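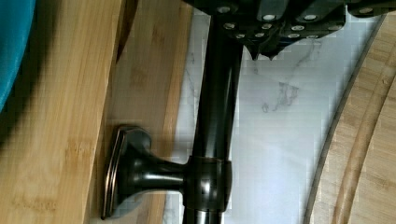
Según Rarkport, una pinza que pierde presión de agarre tiene que quedarse cerrada y esperar, y cualquier otra respuesta es un defecto de diseño. Recibí esa objeción por escrito al enviar el resumen de la charla y prefiero empezar por ella. La contestaré en el bloque 3.

Bloque 1. Contexto

Celda Drestetti, tareas de encimera: coger, desplazar y soltar objetos de uso doméstico. Control de agarre de Jõgi, versión de septiembre. Decir la versión en voz alta, luego la preguntan siempre.

El incidente: la pinza cerró sobre una barra cilíndrica fijada por un soporte lateral. El planificador la tenía clasificada como objeto suelto. Al iniciar la elevación, la fuerza en la muñeca subió hasta el umbral y el controlador ordenó parada protectora. Hasta ahí, comportamiento correcto.

El fallo vino después. Con el brazo parado y los dedos cerrados, la pieza seguía bajo carga. La rutina de recuperación interpretó la carga residual como peso del objeto y reintentó la elevación. Hubo 4 reintentos antes de que el operador pulsara la seta.

(Pausa. Comprobar que se ha entendido que la parada funcionó y que el problema es el reintento.)

Bloque 2. Causa

Dos condiciones coincidieron:

El estimador de masa se reinicia en cada parada protectora. Tras el reinicio toma como cero la lectura que encuentra, aunque el brazo esté tirando de algo fijo.

El contador de reintentos vivía en el mismo módulo y también se reiniciaba. El límite configurado era 2 y nunca llegó a aplicarse.

El registro de fuerza muestra los escalones con claridad. No leer los valores, señalar solo la forma: subida, meseta, subida. En la meseta el sistema cree estar en reposo.

Daños: holgura en el soporte y una yema de dedo deformada. Sin lesiones. Si preguntan por la distancia del operador, estaba fuera del volumen de trabajo.

Bloque 3. Respuesta a la objeción

Quedarse cerrada es razonable con un objeto suelto en el aire. Con una pieza anclada, el agarre cerrado mantiene el esfuerzo sobre la muñeca y sobre el soporte — y si alguien mete la mano para liberar, el brazo tiene energía almacenada. La norma interna de Futska pide descargar antes de decidir. Nosotros la hemos adoptado con un cambio: la descarga exige confirmación manual.

Bloque 4. Correcciones

El contador de reintentos pasa al controlador de seguridad y sobrevive a la parada.

El cero de fuerza se toma solo en postura conocida y sin contacto.

Antes de elevar, tirón de prueba a velocidad reducida. Si la pieza no cede, se marca como fija y se abandona la tarea.

Pendiente: piezas con juego, que ceden al principio y luego hacen tope. El tirón de prueba las da por sueltas. Todavía no tenemos solución y conviene decirlo antes del turno de preguntas.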